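Chapter 3
Bedding and Household Linens

Textiles in the home wear out in ways that clothing does not. A shirt may be worn one day in ten, but a sheet is in use for hours every night and is washed in hot water far more often. This chapter looks at the fibers, weaves, and finishes used in bedding, and at how a buyer can judge them before paying.

Fiber content comes first. Cotton takes up moisture and stands high heat. Polyester dries fast and resists creasing but holds body oils. Blends fall between the two. Thread count, the number of yarns in one square inch of cloth, is printed on most packages, but a high figure says little if the yarns are weak. In Section 3.2 we compare a Vinard percale with a count of 190 and a Lekota sateen with a count of 503.

Pillowcases take the hardest use of any item on the bed. Skin oil, hair products, and friction all act on a small area of cloth, and the open hem is pulled each time the case is changed. Fraying often starts there, especially where the hem was turned only once before stitching.
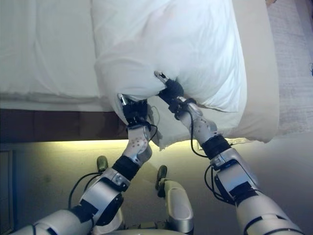

Terms to Know

percale: a plain weave, crisp and matte
sateen: a weave with long surface yarns, smooth and slightly shiny
selvage: the finished lengthwise edge of a fabric
ticking: the tightly woven cover that holds a pillow's filling

Before You Read

Find the care label on a sheet or pillowcase at home. Copy down the fiber content and the washing instructions, and bring them to class for the activity in Section 3.1.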